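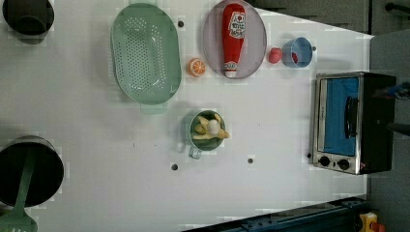 The practice table from straight overhead, toaster oven on the right, bananas in the green mug.

Has anyone used the Vididik kitchen table kit with a teaching arm?

Posted by Volodymyr Lytvynenko, Tue 19 January
Filed under: Home and classroom robots > Kits and add-ons
2 replies, 59 views

Hello all, I run an evening class for grown-ups who fancy learning a bit of robotics, and we've got 400 pounds left to spend before March. Vididik do a kitchen set (toy food, pots, colander, cups and so on) with ready-made pick and place lessons to go with it. I do like the look of it, but I could buy play food in any toy shop, so are the lessons worth the extra? And does a shiny white top give the camera trouble? Ours sits right above the table. Sorry for the ramble, and thanks in advance!

Oyewole
Hello Volodymyr, what a lovely class that sounds! We've had the kit for two terms and I'd buy it again, mostly for the lessons, which start you off with easy things like an orange slice and work up to the awkward ones. Bananas in a mug kept my lot busy for a whole evening, bless them, because they fan out over the rim and the arm goes for the wrong one. A slotted spatula laid across a pot is another good one to save for later on. As for the shiny top, we did get glare from the ceiling lights, so I moved a lamp to the side and that sorted it. Do ask Vididik if the lessons run on your arm before you pay, as ours is a Zeten and needed an update first.
Helpful (2)

Gerkside
too dear imo. get toy food second hand and write your own lessons. no idea about the glare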